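I moved my whole contact list, 509 people, into Kolten in November. It took three evenings and most of my good humor. Drustix, the old one, exported every phone number as a date.
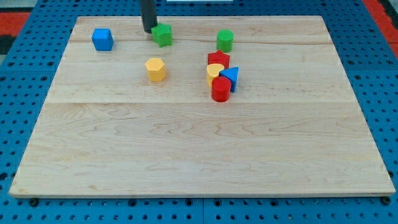
**Filed under: Software I Pay For**

Kolten also promised to talk to Vernier, where my invoices live. It does talk. So far it has told Vernier 2 times that I owe myself $900. Support says to try the Quintana plugin, so there goes another evening.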